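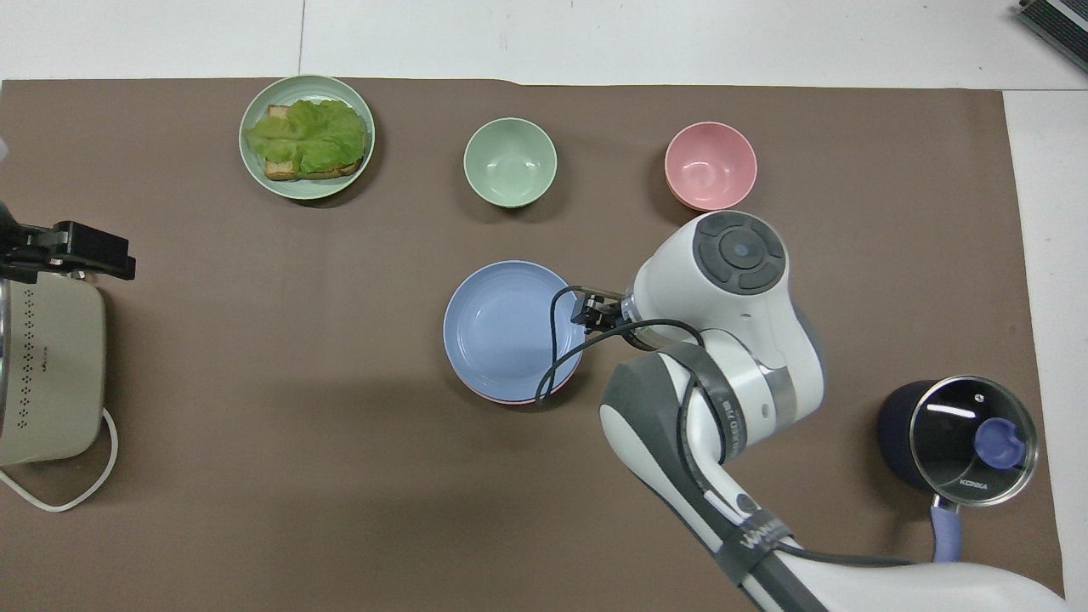 It takes Telmo Salcedo a while to sit down. He has to say hello to the woman who runs the front desk at the Zemetcombe community hall, then he has to find a chair that doesn't bother his hip, and then he remembers he left his reading glasses in the truck. By the time he's settled, we have already talked about his daughter's wedding, the price of tires, and whether a cage match should ever end with somebody walking out the door. (He says no. He feels strongly about it.)

Salcedo wrestled for 17 years, most of them under a mask as Marino, and if you lived anywhere near Zemetcombe during that stretch there is a fair chance you booed him. He was very good at being booed. These days he trains the younger wrestlers at Mastumberg Wrestling and puts together the cards, and this December he is doing something he swore he would never do, which is lace up his boots again for a single match against Lech Bielecka.

"I said no four times," he tells me. "Lech kept calling. He'd call about something else, you know, he'd ask about a ring rope or what time the building opened, and then right at the end he'd say, so, have you thought about it? And I'd say no, Lech, good night. And then one evening I didn't say no fast enough."

Bielecka was 13 when he first saw Marino wrestle. He tells the story himself when he wanders over partway through our talk, still in his sweats from practice and a little shy about interrupting. He and his older brother had seats on the aisle, and Marino stopped on his way to the ring, took the brother's foam finger, and folded it in half very slowly.

"My brother was furious," Bielecka says. "He wrote a letter. I thought it was the greatest thing I'd ever seen in my life."

Salcedo claims not to remember the foam finger, though he is grinning as he says it. What he does remember from those years is the driving. Shows in those days meant a car full of large men and wet gear, and he usually rode with Laurier Perron, his partner in a tag team called Wetovia. The name came off a road sign that one of them had misread in the rain, and they have never agreed on which one. Perron thought it sounded like a country. He wanted them to have a flag, and for one winter they did, until it got left behind in a locker room.

"Laurier was the talent," Salcedo says, and waves me off when I start to say something polite. "No, let me say it, he won't read this anyway. He could do anything in there. I was the one who stood on the apron and complained to the referee. But complaining is a skill! You have to know when the people are ready for it. If you start too early they only think you're a whiner."

I asked whether he teaches that, and he got up out of his chair (hip and all) to show me. For the next few minutes I got a lesson in how to argue with a referee, with the coat rack as the referee. You keep your hands open, it seems, and you never look at the crowd while you do it. You look at them after.

The crowd is something he comes back to again and again. The hall holds around 200 people when every folding chair is out, and Salcedo likes it that way. He has worked in bigger rooms and says he never could hear anybody in them. "In a small place you can hear one man in the third row change his mind about you," he says. "I used to wrestle the whole match for that one man."

Hyun-seo Ji, who wrestles the opening match on most Mastumberg cards, told me later that this is pretty much the first thing he teaches new students, well before anyone is allowed to leave their feet. "We did two weeks of just walking to the ring," she said. "Walking! I called my mom and told her I was paying somebody to teach me to walk." She laughed. "But I walked terribly, so, you know. He was right about that."

She and Wing-yan Lai will meet on the same card as the Salcedo match, and there is a bit of a story there too. The two of them trained side by side until Lai turned on her in the fall, in a finish that involved a distracted referee and a boot to the back of the head. Salcedo put that match together and is prouder of it than of anything he did himself. He says the older ladies in the front row still won't speak to Lai at the snack table.

As for his own match, he will not tell me who is winning, and I didn't expect him to. He would only say that the mask has been washed, that it is tighter around the jaw than it used to be, and that he has been on the exercise bike every morning with the radio on. His wife has asked him to please keep it under ten minutes.

"Lech wants to do twenty," he says. "Lech is young. I told him, we'll do nine, and I'll spend six of it complaining."

Bielecka, who was back in the ring by then running the ropes, yelled over that he'd heard that.

"Good!" Salcedo yelled back, and went out to the truck to look for his glasses.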